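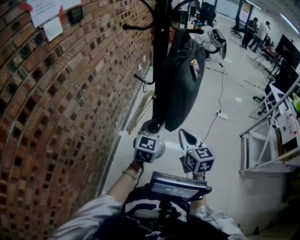
From: Teguh Rahman
To: dokodside-fitout
Subject: Re: [fitout] Coat rack keeps leaning, ground floor
Date: October

Shehu wrote:

> The rack by the curved wall has started to lean again. I straightened
> it and it was off by the next morning. Could we get rid of the pole
> and put a row of hooks on the brick? It would free up floor space and
> there is plenty of wall. I'd go for one hook per brick, at shoulder
> height, all the way along.
>
> Also, can the papers on the wall come down, or does something there
> have to stay up?
>
> Shehu

Hooks on the brick are possible but I would advise against them at that spot.

The wall is laid with every other brick set proud and the ones between recessed. A hook plate wider than one brick has nothing to sit on at its edges. A single hook per brick means drilling one anchor into the face of a projecting brick, and the load then hangs on the bed joints of that brick alone. I do not have a pull-out figure for this bond and would want one before anybody hangs a bag with a laptop in it. Drilling into the recesses is worse. The hook ends up in the hole and the coat rubs on the brick on either side.

The curve is a second problem. A straight rail touches at one point and needs packers of increasing depth toward both ends. Prinura quoted a rail rolled to radius at 2926 for the whole run, fixings extra. I did not take it further.

On the lean: I checked the rack against a level with nothing on it and the pole is plumb. Under load it moves. The hooks at the top put all of the weight high up, and bags tend to go on the same side. The short hook lower on the pole sticks out one way only, so anything on it adds to the offset in that direction. The joint between the pole sections had also backed off by half a turn. I have tightened it and put medium threadlocker on the thread. Give it a day before loading it fully.

Requests until further notice:

Backpacks go on opposite hooks.
The short hook is for umbrellas and scarves.
Nothing with a laptop in it on the short hook.
Keep the base clear of the baseboard. If one edge of it rides up on the strip, the whole pole tips into the room.

If it still leans after that, the next step is a heavier base. Zotau lists a steel disc of 700 mm diameter that takes the same pole. I would need to confirm the thread and check that the disc leaves enough walking width along the curve.

On the papers: the printed sheet and the small white card both stay until I have asked who put them up. The sheet is on crooked and could be re-taped. Please leave the black unit next to them alone and do not hang anything over it.

Ticket is 2384 if you want to add to it. I will close it after 2 weeks without movement.

Teguh

--
dokodside-fitout mailing list
To unsubscribe, send an empty message with "unsubscribe" in the subject line.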